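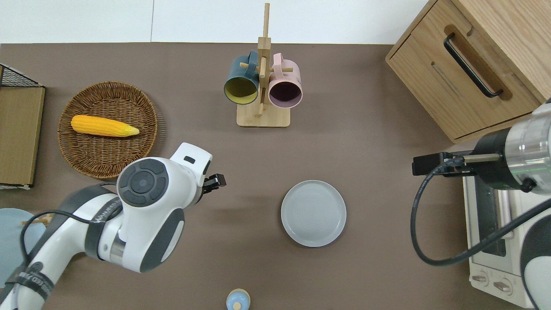

Man habe sich früher einfach beim Nachbarn zwei Teller geborgt, und das sei ohne Merkblatt gegangen, schimpft eine Anwohnerin über die neue Leihordnung für das Gemeindegeschirr in Rirnach. Das Merkblatt hat allerdings auch 24 Seiten.

Rirnach, 13. Juli 2019. Seit Mai verleiht die Gemeinde für Hochzeiten, Dorffeste und Beerdigungen Teller, Tassen und Besteck, um den Müllberg aus Pappgeschirr abzutragen. Angeschafft wurden 1.550 Teile. Bei der ersten Bestandsaufnahme fehlten 434 davon, vor allem Kaffeelöffel, die in Rirnach offenbar ein reges Eigenleben führen. Das Rathaus spricht von »verzögerten Rückläufen«.
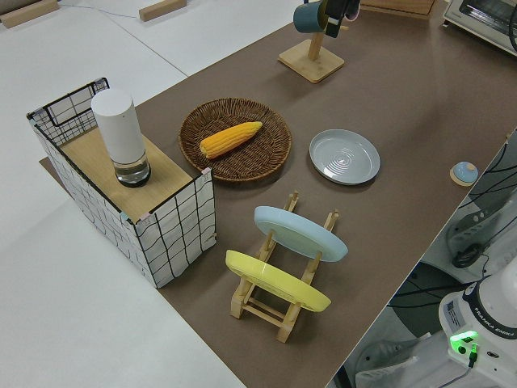 Nun soll es eine Kaution richten. Wer mehr als eine Kiste abholt, hinterlegt künftig 1.000 Euro und bekommt sie zurück, sobald jedes Teil gespült und einzeln abgehakt ist. Angeschlagene Tassen gelten als vorhanden, Tassen ohne Henkel als Becher. Über Letzteres hat der Gemeinderat dem Vernehmen nach länger beraten als über die Sanierung der Straße nach Clunda.

Im benachbarten Plustasberg verleiht man Geschirr schon länger, ohne Kaution und ohne Liste. Wie viel dort fehlt, weiß man im Rathaus nicht und möchte es auch nicht wissen.

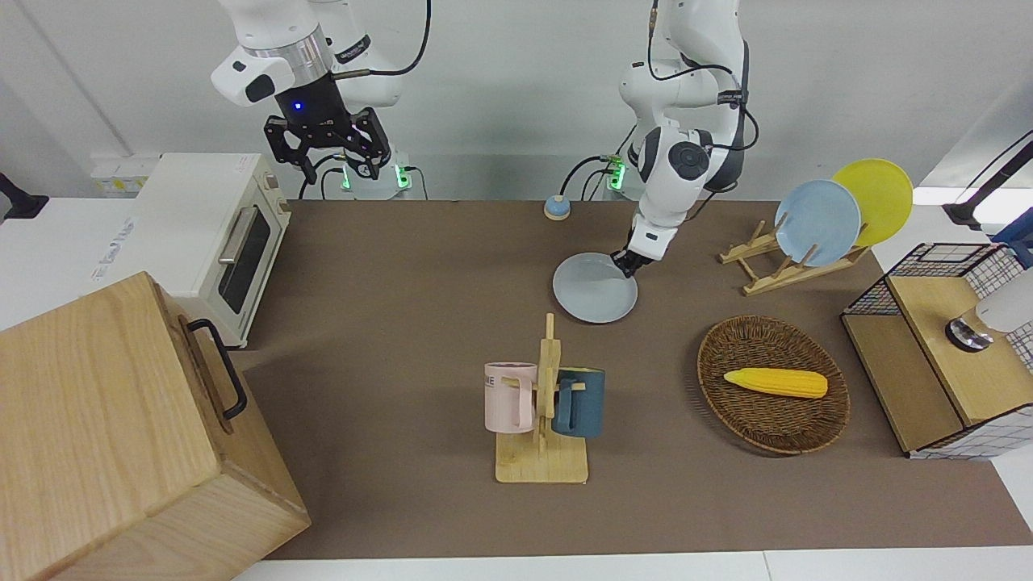

Runder Teller in blassem Graublau. In Rirnach kommt er künftig auf die Liste.

Die neue Leihordnung liegt im Bürgerbüro aus. Mitnehmen darf man sie nicht.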